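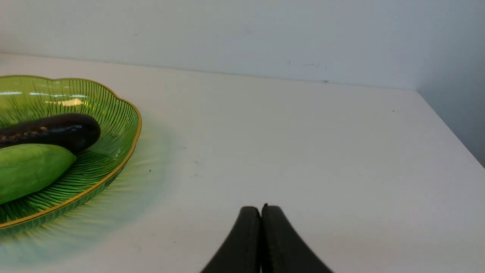

Green plate with gold rim, eggplant and light green vegetable, white table.

LILLEO HOUSE SUPPER CLUB
Minutes of the spring tableware and menu meeting
Held in the back kitchen, Mar 21, 2025

Present: 13 members, which is a quorum and also one more than there are chairs. The secretary stood.

1. Minutes of the last meeting
Approved after one correction. The soup in item 4 was described as "ambitious." The member who made it asked for "thick." Changed.

2. The green plates
The chair put the sample plate on the table with vegetables on it, on the theory that people vote differently when there is food involved. It is the translucent green one with the wavy rim and the fine ridges running out from the middle. The shop, Morelli, will hold the full set for us until May.

Comments from the floor, in the order they came:

The green shadow it throws on a white table was much admired. One member asked whether we could get the shadow without the plate. No.

The gold line on the rim was liked by most. A question was raised about the dishwasher, and the room went quiet. The shop's advice is hand washing only. The washing-up team asked that their groan be recorded. It is recorded.

The ridges will hold sauce. Two members thought this a feature, and the washing-up team asked to be recorded again.

A member said a plate with that much going on wants plain food. Another said that plain food is what we have been serving for years, so the matter is taken care of.

The old Fladine plates were brought up, as they are every spring. They are heavy, beige and apparently immortal. Motion to keep them for weeknight suppers and use the green ones for guest nights only. Carried, with 5 against. The 5 would like it known that they are not against green, only against owning two sets and one cupboard.

3. Cost
The asking price for the set is more than we have set aside for plates and less than we have set aside for the roof. It was suggested that the roof has waited this long. The suggestion was withdrawn when members were reminded where the drip is, namely over the cupboard in question.

Agreed to ask the shop for a price without the serving platter. Also agreed to put the takings from the next guest supper toward the plates, provided there are any takings.

4. Guest supper menu
The eggplant was next. The kitchen team proposes it as the main dish, roasted in halves with garlic and breadcrumbs. Discussion was long. The main points:

Salting. Half the room salts eggplant and half doesn't, and each half believes the other is feeding people something dangerous. The kitchen team will salt one tray and leave the other alone, and will not say which is which.

Skin. The sample had a fine gloss, apart from a rough brownish strip along one side. One member wanted it sent back. The kitchen team said the strip can be peeled off with everything else staying on. Passed over without a vote.

Peeling in general. Put off to the next meeting, where it may die peacefully.

The green vegetable beside it took up more time than it deserved. It was called a cucumber by some and a squash by others, and the member who bought it could only say that it was in the right bin. The menu card will say "green salad" — this commits us to nothing.

Dessert will be the lemon thing. All in favor.

5. The name of the supper
Proposals were Green Plate Night, Spring Table, and Gikska, after the hill road some of us walk in good weather. Gikska won on the second count. The member who has to letter the sign asked how it is spelled and was given three answers. The spelling in these minutes is the official one.

6. Cupboard
If both sets are to fit, the top shelf has to be cleared. At present it holds a fondue pot, a box marked KEEP, and nearly 2000 paper napkins left from the anniversary. A motion to open the box was defeated. The napkins will be put out at every supper until they are gone.

7. Any other business
The kitchen drawer sticks. It has been noted before and is noted again.

The sample plate goes back to the shop tomorrow, wrapped in a dish towel. The eggplant stays.

Actions
Kitchen team: test both trays before the guest supper.
Chair: return plate, get new price.
Secretary: find one more chair.

Next meeting in May, same kitchen, after the dishes are done.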